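Demonstration gathering

Demonstration gathering is the job of collecting worked examples so a learning system has something to copy. I've been at it for two years, on and off, and I still rather like it! A person steers the arm through a task, the computer saves every movement along with what the arm's camera saw, and one complete go is called an episode.

How many you need depends on who you ask. We settled on 300 per task at Hokley, which took 11 sessions (the Sunday one was a slog, I won't pretend otherwise). Some people work with a real arm and real shopping. Others do it all in simulation, where you can put the groceries back with one key press and nothing rolls under the fridge.

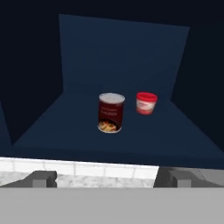
Variety matters more than speed, I've found. If the can always starts in the same spot, the system learns the spot and gets lost when you shift things over a bit, so we shuffle the starting places between episodes. Fumbled goes are usually kept in a separate folder – handy later if you want to teach it how to recover.

See also: Stikano, teleoperation, imitation learning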